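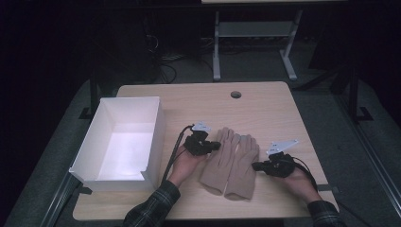 Beige fabric gloves laid out on a table, beside an open white box.

The case for drinking cider slowly

For most of its life the cider made in the Wilau valley did not leave it. It was pressed in the autumn, kept in old barrels through the winter and drunk by the people who had picked the apples. What was left by the following September was given away or turned into vinegar so the barrels could be used again.

Ostis was the first maker there to put its cider into proper bottles and send it out of the district. The company started with one press and a rented barn. It now fills 2,557 cases in a good year, which is still small by the standards of the trade, and it has kept to the dry, still style that was always made locally. People who come to it expecting something sweet and fizzy are often put off by the first mouthful. I was one of them.

I have now drunk it on and off for seven years and would rather have it than most white wines at the same price. The standard bottling, which is simply called Dry, is a deep gold and has almost no bubbles at all. It smells of apple skin and a little of hay. The taste is sharp to begin with and then turns bitter in the way strong tea is bitter, and it is this second part that takes some getting used to. With food it makes sense. I had it with a pork chop and some fried cabbage and the bottle was gone before the plates were cleared.

The bitterness comes from an apple called Flundari. It is small, yellow and hard, and you would not want to eat one. Growers in the valley had been pulling the trees out for years because the juice yield is poor and the fruit drops early. Ostis pays over 26 pence a kilo for it, well above what the other varieties fetch, and there are now young Flundari trees going in along the river again. They will need five years or more before they carry a useful crop.

The apples are left in heaps for a couple of weeks after picking so that they soften. Then they are milled and the pulp is left to stand overnight before it goes on the press. No yeast is added. The juice starts to ferment when it is ready to, which in a cold autumn can mean a long wait, and it carries on gently until spring. Nothing is done to hurry it. The barn is not heated and the barrels are not moved.

This way of working has its drawbacks. Bottles vary. I have had one that was plainly too far gone and tasted of nail varnish, and another that had started fermenting again and went over the tablecloth. The shop replaced both without arguing. Anyone who wants the same drink every time should buy something else, and there are plenty of decent ciders made with that in mind.

There is also a cider from a single orchard, Cheng, on the steep side of the valley. It is sold in smaller bottles and costs nearly twice as much. The soil up there is thin and the trees are old, and the cider is paler and lighter than the Dry, with a salty edge at the finish. I liked it very much on its own before a meal. With the pork it disappeared completely, so I would keep it for fish or for a plain hard cheese. Whether it is worth the extra money depends on how often you would open it. Two or three bottles a year would do me.

As for serving, the usual mistake is to have it too cold. Straight from the fridge the Dry tastes of very little except acid. Half an hour on the kitchen worktop sorts it out. A wine glass is better than a pint glass, partly because it is stronger than it seems and partly because the smell is a good share of the pleasure. There is a light sediment in every bottle – stand it upright the day before and pour gently, and leave the last inch.

An opened bottle keeps for three days with the cork pushed back in, and I thought the Dry was better on the second day than the first. After that it goes flat in flavour and is best used for cooking. It is good with mussels, and good in the gravy for a roast chicken.

The new Dry is usually in the shops by early summer. The Cheng follows a few weeks later and tends to sell out, so it is worth asking your shop to put one aside.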